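Power Strip (from the Uslow Household Wiki, my entry, please edit kindly)

A power strip is a row of outlets on the end of a cord, and I've been a little obsessed with them ever since I moved into a house with exactly one outlet per room. You'll hear other names too. My relatives in Pendis say "outlet bar," and the hardware store in Mulligan files them under "multi-taps," so I walked past them for months!

Naming aside, the idea is simple. Inside the case there are long metal strips, one for each side of the circuit plus one for ground, and every socket taps into them. Most have a rocker switch at one end, and the better ones have a small breaker that pops when you ask for too much.

Strips and surge protectors

People (me included, for years) mix these two up. A plain strip only gives you more places to plug in. A surge protector has parts inside that soak up short voltage spikes, and those parts wear out. Mine is a Tirko, rated at 2000 joules, and it has a little green light that's supposed to go off when the protection is used up. I check it whenever I vacuum back there, so call it twice a year.

Where they get used

Desks, TV stands, garages, workshops, band practice. Long work tables are a classic spot, and I'd say the strip nearly always ends up lying flat next to whatever it's feeding.
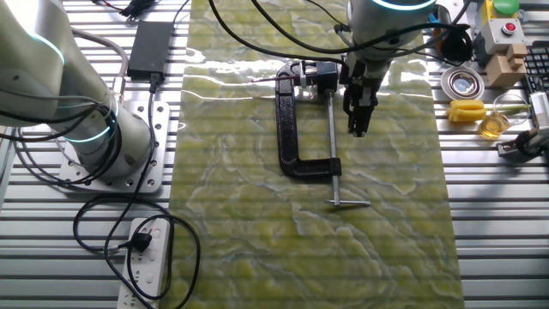 White multi-outlet strip on an aluminum work table, with a black plug in one socket.

Bulky adapters are the big headache. One fat power brick can block the socket on either side, so look for a strip with wide spacing or sockets turned sideways. I paid extra for the sideways kind and would do it again.

How much is too much

My wall outlets gave 110 volts on the label of my old meter, and 127 in the apartment I rented abroad, so read the rating on the strip before you travel with it. Space heaters, toasters and window air conditioners go straight into the wall. Never plug one strip into another, even if your uncle does.

Placement and mounting

Keyhole slots on the back let you hang a strip on two screws. Keep it away from sinks, don't run it under a rug, and leave it out in the open so heat can get away. On a stone counter or slab top I use removable tape strips, as I'm not drilling into that!

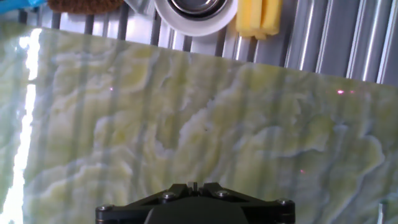 Polished stone in pale green and cream, with wavy veining.

Cord length matters more than I expected. My longest is 9 feet and it reaches from the hallway to the sewing table with a bit left over. Coil the extra loosely.

See also: Extension cord, Wall outlet, Circuit breaker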